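手持夹爪 2 号机保养记录:指垫、销轴、还有那根烦人的线

2025-10-11 | 记录:Hajar El-Sayed | 阅读时间约 8 分钟
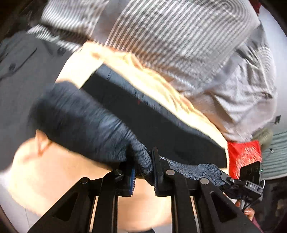 图 1 2 号机夹着深色衣物,两指内侧是蓝色带纹的指垫。

先把结论写在前面,免得 Sofia 翻到最后才找到:2 号机可以继续用,指垫换了一副,中间那根销轴重新上了油,线束重新走了一遍。右指还有一点点间隙,我没动它,理由后面讲。

起因是 Sofia Kalogeropoulos 昨天在交接本上留了一句“2 号机夹厚的没事,夹薄的会溜”。就这么一句!我早上到了以后把台子上的衣服一件件拿来试,厚针织的一夹就住,那件灰白条纹的薄料子夹起来一拉,布就从指垫中间慢慢往外滑。换到 1 号机上,同一件料子,同一个地方,不滑。所以料子没问题,问题在 2 号机自己身上。

一、指垫

拆之前先看了使用计数,2481 次。我们自己定的规矩是每 300 次检查一回指垫表面,本子上查得倒是挺齐,就是每次都写“正常”两个字,看不出到底磨成什么样了(我自己也这么写过,不怪别人)。这回拆下来对着灯看,左指的垫子靠上沿那一段,纹已经快磨平了,手指摸上去发滑;右指的还好,纹路清楚,只是缝里塞满了毛絮。

毛絮这个事要说一下。我们最近试的针织料特别掉毛,混色的那几件尤其厉害,絮子会一层层压进纹里,压实以后看着像是垫子本来的颜色,不凑近根本发现不了。我拿软毛刷刷了两遍,没刷干净,后来用胶带粘,一粘一大片,效果比刷子好得多。以后建议就放一卷胶带在台子边上,每次收工粘一下,半分钟的事。

两边的垫子我都换成了 Koyama 那批备件。只换左边也行,但是一新一旧,夹薄料的时候两边咬得不一样,布会往旧的那边跑,七月份 1 号机就这么折腾过一次,我不想再来一遍。旧垫子装在小袋里,写了日期,放在抽屉第二格,右边那片还能当应急用。

贴新垫子的步骤,按我今天的做法记一下,下次谁弄可以照着来:

先把指板上的旧胶刮掉。用塑料片刮,别用刀片,上回用刀片在黑色指板上留的那道印子现在还在。
酒精擦两遍,等它干透。我着急,第一遍没干就贴了,翘了一个角,只好撕掉重来,浪费了一片胶。
垫子从下沿往上贴,纹路方向两边要对上,贴完合拢手指看一眼,上下沿齐不齐。
夹一块硬纸板放着压一会儿。我压着它去吃了个午饭,回来正好。

二、连杆和销轴

手指拆都拆了,就顺便把连杆也看了一遍。几根扁的黑色连杆本身没变形,放在平板上不晃。上沿的销轴逐个推了推,靠左指那根顺,靠右那根也顺,中间那根有点涩,慢慢合拢的时候走到一半会顿一下,手上能感觉到。快速合的时候感觉不出来,估计就是这个原因一直没人报。

抽出来一看,轴上一圈灰黑色的泥,油和毛絮混在一块儿了。又是毛絮!擦干净,孔里用棉签转了几圈,重新上了薄薄一层油。注意是薄薄一层,之前有人(我不点名,Sofia 你自己知道)觉得多上点保险,结果多出来的油全拿来粘絮子了,还差点蹭到浅色料子上。上完油开合十几下,把挤出来的油擦掉,再开合,再擦,直到纸巾上没印子为止。

右指的间隙:捏住指尖左右掰,能觉出一点旷量,比左指大。我查了一下,垫片还在原位,螺丝也没松,应该是孔磨大了一点。要解决就得换整根连杆,Firkent 那边的货还没到,我问过,没给准日子。目前这点旷量不影响夹持,我又拿薄料试了很多次,没有滑。先留着观察,下次检查的人麻烦单独掰一下右指,写一句“变大了”或者“没变”,千万别再写“正常”了。

三、线束和传感器模块

这部分花的时间最长,也最没意思,哈哈。2 号机的线一直是从模块那边往下垂,绕过外壳到手柄后面,拿着的时候手指和线挤在一起。时间久了,靠接头那一小段被磨得发亮,外皮倒没破。我把线往外壳侧面挪了挪,加了两个小扎带,接头前面留了一个小弯,让它转动的时候有余量。扎带尾巴一定要剪平!毛刺会勾布,针织的一勾就是一个洞,赔过一件了。

接头全部拔下来重新插过,有一个本来就没插到底,差一点点。怪不得上周偶尔会掉数据,我们还怀疑是软件的问题,查了整整一个下午,唉。插到底以后绿灯常亮,我拿着它甩、转、倒过来,都没灭。

模块的前面也擦了,用镜头布,别用袖子。

四、复测

全部装回去以后,用台子上现成的衣物跑了一轮,厚的薄的混着来。做法还是老一套:捏起一个褶,提起来,斜着拉,再放下。总共拉了 337 次,滑脱两次,都是在那块薄条纹料的边上,只捏住了很浅的一点,换 1 号机也未必夹得住,我就不算它的账了。深色厚针织那件,随便怎么扯都没掉,扯得我手都酸了。

闭合力用测力片量了三回,读数很接近,和 1 号机也对得上,数值我填进总表了,这里不重复抄。要说手感,换完垫子以后合拢的最后那一下变“肉”了一点,新垫子软嘛,用几天应该就会好。如果过几天还是这个手感,再来找我。

顺便问一句,是谁把零位偏移改了?总表里写的和机器里存的对不上,我按总表改回去了,重新校了零。以后改了请在本子上写一笔,哪怕只写个名字呢。

五、零件和待办

备件盒里同款指垫还剩一副,编号 604 的那个盒子,在 Sallby 的架子最底下一层。得补货了,我已经写在采购单上,Sofia 有空帮我催一下。
软毛刷秃了,买新的,要窄一点的,现在这把伸不进连杆中间的缝。
胶带,放台边。
检查表要改,把“指垫:正常/异常”换成具体的几项:上沿纹路、下沿纹路、毛絮、翘边。我先画个草稿贴墙上,大家觉得行再正式换。
1 号机也该查中间那根销轴了,我赌一杯咖啡,里面一样全是泥。
Winach 的那套夹具借走很久了,谁拿的请还回来,今天压垫子我是用两本说明书代替的。

Sofia 下午过来看了一眼,捏了两件薄的,说“行”,然后问我右指为什么不一起修了。我让她往上翻第二节。她又掰了几下,同意先放着,不过要求把检查间隔从原来的 300 次缩短一半,至少在新连杆到货之前。我没意见,已经写在机器旁边的纸条上了。

机器放回 2 号架,手指微微张开,别合死了存放,新垫子会压出印。

近期记录
1 号机:新旧指垫混用导致跑偏(七月)
2 号机偶发掉数据,排查过程
浅色衣物沾油的清理办法
校零步骤(更新版)
备件盒编号对照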